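# Sticks, sorted at last

I have finally gone through the stick tin! It came with the house in Wamitz, along with a shed full of flowerpots, and I'd been promising myself a proper rummage ever since October. Out came the checked tablecloth (red and white, wipe-clean, my favourite) and I tipped my first handful on to it.

What I love is how different they all are once you lay them side by side. Some are as fine as knitting needles, some are much stouter, and a few have a bit of decoration that you'd never notice in the tin.

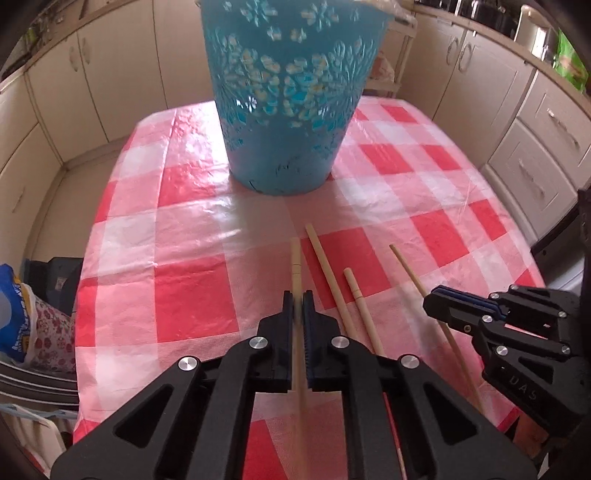 The ones with a carved ring near the end are my absolute favourites, and I'd happily have a whole jar of them. Long thin dowels come a close second – so handy for seedlings, kites, cake tiers, you name it. The chopstick-shaped ones are going in the kitchen drawer, where they'll stir paint and rescue toast for years to come.

My sorting so far: thin dowels in the tall Ikonen jar, thick ones in the drawer, anything carved on the windowsill where I can see it. Splintery ones go for kindling.

Next up is the button box, all 1,569 of them according to the label on the lid. I can't wait!

March 31, 2019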